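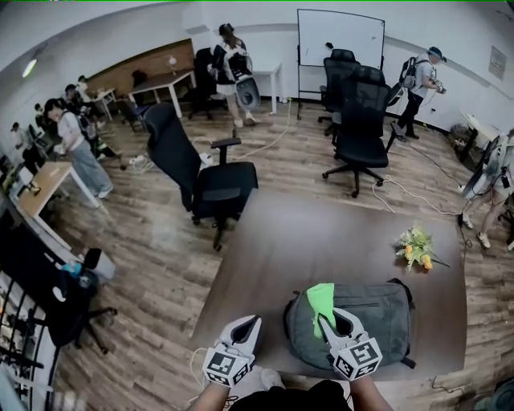

Rawiri McKinnon wrote back on the first draft that teaching by hand only shifts the work, and that somebody still has to do the task well 300 times. Agreed. Say so early.

Slide 2. Remote control first. At Fostville we drove the arm from a desk, and the lag made people slow and careful. The robot learned slow and careful.

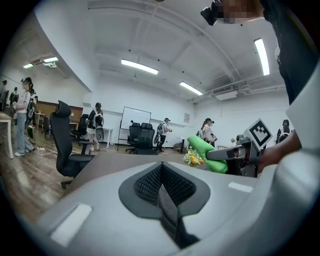

Slide 3. Soft items are the hard part. Cloth never sits the same way twice, so we need many people and many styles. Point to the green piece pinched against the table and the marker on top of the gripper. Pause for questions, then Lucero results.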